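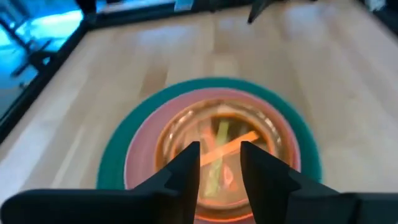
Bench log - teleop demos, stacked tableware task

October 13, 2024

Filed under: Lab Notes > Manipulation > Demonstrations

Task is unstack, top item first. Order from the bottom: teal-green plate, smaller pink plate, glass with the cut sticks in amber liquid. Glass goes to the left of the stack, then pink plate, then teal. Reset by hand in the same order.

Driss El Ouafi on the leader arm, me on resets and labelling. Wrist view recorded at every step. Fingers open over the glass before descent, stack well inside the table edges.

Total in the Drindby set is now 3,314 demos, 148 of them from today. Two discarded, both for operator pauses longer than the cut-off. Three more flagged for Youssra Bensaid to review - the glass was set down tilted on the plate rim and I don't know if we want those as recoveries or failures.

Notes:

- From the wrist the fingers cover the lower half of the pink plate. Driss was judging depth off the far rim of the glass. Workable, but his approach drifts toward the near side when he speeds up.

- Highlights on the glass rim move with the wrist. The Fahmy segmentation mask breaks up there and comes back once the grip closes. Not touching exposure until the whole set is in, otherwise we can't compare with the January runs.

- Orange stick against the amber liquid: mask merges the two. Green stick separates fine. Doesn't matter for this task, will matter for the picking one.

- Grip force limit left at the Arnelbridge default. Leader trigger has some play at the start of travel, so first contact comes later than the operator expects. Retension before the next session.

- Synced to the Wovberg drive, checksums match. Labels still to be merged.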